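How to write a 500-word practice essay in one evening

I love practice essays. I know that sounds odd, but once you have a routine they stop being scary and start being quite good fun, and you walk into the exam room with your hand already warmed up! This is the routine I use with my evening group, and it works for history, geography, literature, anything with a long answer at the end of the paper.

You will need a past question, lined paper, a pen you like and a clock. Put your phone in another room.

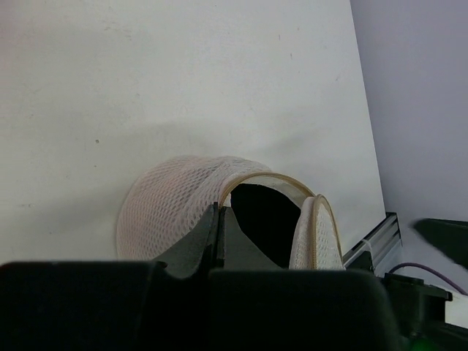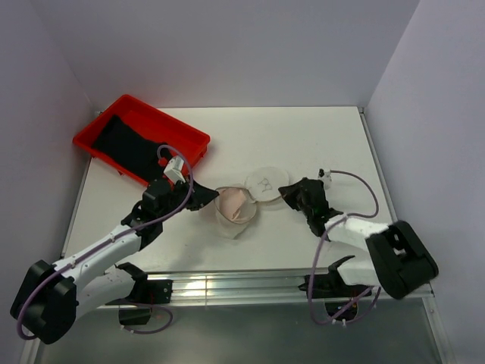
Step 1. Read the question and mark it up
Read it twice, slowly. Underline the word that tells you what to do (compare, explain, assess) and circle any dates or limits. If it says "between the wars", you get no marks for 1950, however much you know about it.

Step 2. Empty your head
Set the clock for five minutes and write down everything you can think of. Single words are fine, and so are arrows and terrible spelling. Don't open your notes yet, even if you're desperate to.

Step 3. Choose your points
Now look back over the mess and pick the points you can back up with a real fact or a quotation. Three is plenty for this length. Number them in the order you want to use them – strongest last is my favourite, though my colleague Hervé Bodin swears by strongest first and his students do very well, so try both.

Step 4. Write the first sentence
Answer the question straight away. If it asks whether a law was a success, say how far you think it was. You can change your mind later and cross it out!

Step 5. Write the rest without stopping
One paragraph for each point, then two sentences to close. Leave a gap if a date won't come and keep going. Most people find the second paragraph the hardest, so if you get stuck there, jump to the third and come back.

Step 6. Take a break, then mark it
Go and make a cup of tea and stay away for 20 minutes. When you come back, read the essay aloud. You'll hear the clumsy bits at once (I always do, and it's usually a sentence with too many commas). Then get out your notes, fill the gaps in a different colour and put a tick beside every place where you answered the question.

Paragraphs with no tick need one more sentence linking them back. Add it in the margin, write the date at the top and keep the whole thing in a folder, crossings-out and all.

Wissam Jaber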